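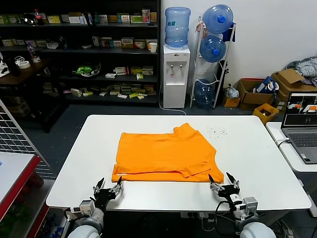
How do I stop my shins hurting when I go back to running?

Cut your running right back to short, easy efforts on soft ground and build up your calves while the shins settle. If the pain is in one small spot that hurts to press, or it's still there when you're resting, get it checked by a physio or doctor before you run on it again.

More from the asker

I had a long break from running and started again in August on the path beside the oval. First two outings were great, then the inside of both shins started aching. It eases off once I warm up and comes back that evening. I'm doing 4,000 metres 3 times a week, all on concrete, in an old pair of Jidness runners. I'd love to be ready for the Valtitz fun run so I don't really want to stop altogether. Any stretches that work?

Answers

Answer 1 (accepted)
Posted February 2022

Good on you for getting back into it! I've had sore shins twice and both times came good, so don't lose heart.

Stretching on its own didn't do much for me. What made the difference was calf raises, and lots of them. Stand on the edge of a step with your heels hanging off, go up on both feet, then lower slowly. Once that feels easy, do them on one leg. Then do a set with your knees bent, which works the deeper muscle (the soleus). I do mine while the kettle boils.

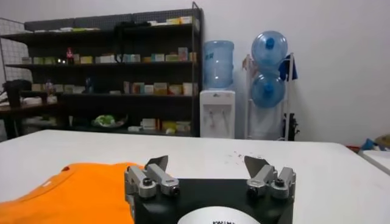 For the running itself, drop to 2,000 metres for now and put a walk in the middle. Get off the concrete if you can. The grass on the oval is right there, and even one lap of it each way gives your legs a change. A bit of mild ache that's gone by next morning is usually okay. If it's worse the next morning, take another day off and do less next time.

The other thing I'd try is quicker, shorter steps. I was plodding along with my foot landing way out in front of me. I put a metronome on my phone at 165 beats a minute and ran to that, one step per beat, and it felt silly for a week and then it felt fantastic. You might need a different number depending on your height and how slow you're going, so just nudge yours up a little from wherever it is.

Keep your fitness up on the bike or in the pool meanwhile. You'll be surprised how much of it carries over!

Answer 2

Check your shoes. I changed from my old ones to a pair of Imari and the pain went away, though I was resting as well so who knows. Go to a shop where they let you jog up and down in them and pick whatever feels comfy. Doesn't have to be the dear ones.

Answer 3

Ice and a foam roller. Roll the calf muscle, not the bone!! Learned that the hard way.

Comment on Answer 1

Thanks heaps, this is exactly what I was after. Did the step ones tonight and my calves are already shaking, so I think you've found the weak spot. How long before you went back to your normal distance?

Reply

It was a few weeks the first time and longer the second, as I got excited and rushed it. Add a bit, hold it for a week, see how the shins are in the mornings, then add a bit more. I still keep the calf raises going now that I'm doing the Yaman trail loop on weekends, and I love that hill. Have a great time at the fun run!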